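Moved to the flat in Wodbridge in December and I'm only now getting to the dust in the back room. A few posts on what I've been doing, mostly for my own reference.

The room has one window onto the Skelness road. Leave it open for a morning and there's a grey film on everything by lunch.

The main things to deal with are the desk and the air purifier next to it. 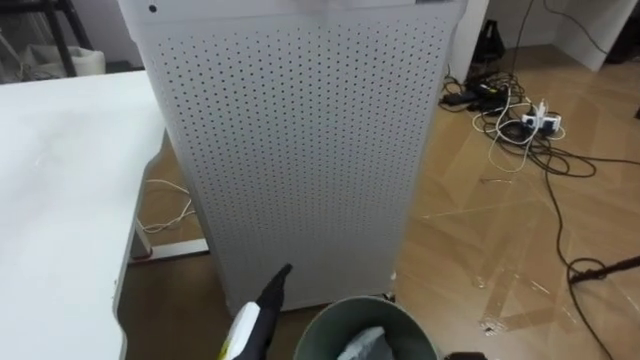
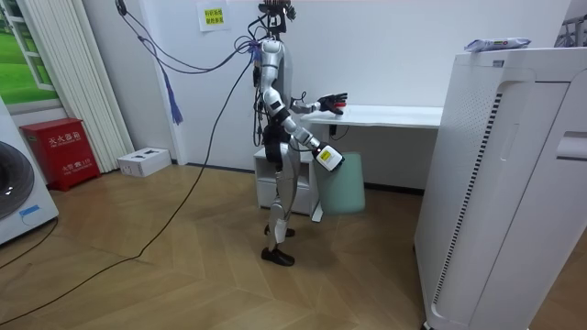 White furniture was my choice and I'd make it again, but it does show every smudge. The desktop gets a damp cloth, then a dry one. No spray. The spray I used in the last place left streaks.

The purifier front is all little holes and they hold on to fluff. I go over it with the soft brush on the hoover first and only then use a cloth. Doing it the other way round pushes the dust in.

Switch it off at the wall before you touch it. Pull the cable clear as well so you don't trap it when you shift the unit back.

Filters: the old one had done roughly 2000 hours. The leaflet that came with mine says change at 3000, but with this road I don't think it would have got there. The new one cost me £25 from Nair on the high street, a bit more than online and I had it the same day.

I keep it on the middle setting in the daytime and low at night. The top setting is too loud for phone calls.

The floor is last. Hoover, then a mop that's been wrung out hard. I do under the desk properly once a fortnight, which means moving the bin and the little drawers.

Someone asked about the Grullum washable filters. I had one in the last place. It took two days to dry and smelt of damp after that, so I went back to the throwaway kind.

Still to do: the skirting board behind the desk, and the window seal. I've priced up a strip of foam for that and will post again once it's on.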